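Sorting Out the Cables: Shared Equipment Rooms to Be Cleared in November

Residents and staff of the Plorkville Community Workshop are asked to take note of the following arrangements for the storage, labeling and return of cables and small leads. The arrangements apply to the main equipment room, the two meeting rooms on the upper floor and the loan cupboard beside the front desk. They replace the notice that was posted on the cupboard door last spring.

The review of the cupboard was carried out by Larysa Ostapchuk and Stepan Harasym over several evenings. They removed 85 cables from the drawers and from the gray bins underneath. Of these, 29 had no label of any kind and could not be matched to an item on the loan register. A further group had been put away wound so tightly that the outer covering had begun to split close to the plug. Those have been withdrawn and will not be replaced until the new budget year.

Members will be familiar with the usual difficulty. A thin cable put down on a table without being fastened will form loops, and one strand crosses another when it is next picked up. Pulling at either end then draws the crossing into a knot. The correct course is to lay the cable on a clear, flat surface, find the knot and open it with the fingers before any attempt is made to wind the cable up. Please do not use scissors, pliers or the point of a pen for this purpose.
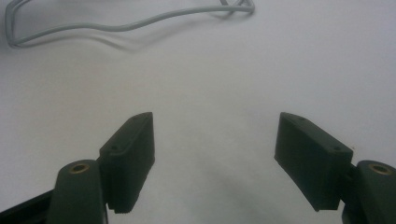 Page last changed: November, 4:15 p.m.

A light-gray cable on a white surface is easily overlooked, particularly late in the day, and pale leads of this sort made up a large share of the items that had gone missing from the register. For this reason all pale cables will in future carry a colored tag at both ends. Blue tags are for the meeting rooms, orange tags are for the equipment room, and yellow tags are for items that may be taken home. Tags must not be moved from one cable to another.

Winding and fastening

Cables are to be wound in loose, even loops about the width of an open hand, following the natural curve of the cable. They should not be wound around the elbow or around the device to which they belong. Each cable is to be closed with one fabric tie. Marta Onyshchenko has purchased a roll of 100 ties from Galanis, and these are kept in the top drawer of the loan cupboard. Rubber bands, tape and wire twists are no longer to be used. Several of the withdrawn cables had tape residue along their full length, and cleaning them was not considered worthwhile.

Long extension leads are stored separately on the wall hooks in the equipment room. They are not covered by the tag system and must be signed out at the front desk as before.

Returning items

Items on loan should be handed to the person at the desk and not left on a table or on top of the cupboard. The desk is staffed until 6:30 p.m. Anyone finishing later may use the return tray inside the equipment room door, provided that the cable has been wound and tied and that the loan slip is placed with it. Cables left in the tray in a tangled state will be recorded against the last borrower.

If a cable is damaged, please write "damaged" on the slip together with a short note of the fault. No charge is made for ordinary wear. Members should not attempt repairs to mains leads under any circumstances.

Unclaimed items

The 29 unlabeled cables are on display in the tray marked "Unclaimed" on the ground floor and may be inspected during desk hours. Any member who recognizes one of them should speak with Aldana Gaete, who holds the list. Items still unclaimed at the end of November will be offered to the Zasstead branch, and whatever the branch does not require will go for electrical recycling.

The drawers themselves have been relabeled according to connector type, in place of the former arrangement by room. A printed key is fixed to the inside of the left-hand door. The bottom drawer remains reserved for adapters, and the Udex power supplies have been moved to the shelf above.

Questions about these arrangements may be left in writing at the front desk, marked for the attention of Sigrún Bergmann, Facilities. The meeting rooms will remain open for booking while the remaining drawers are being cleared.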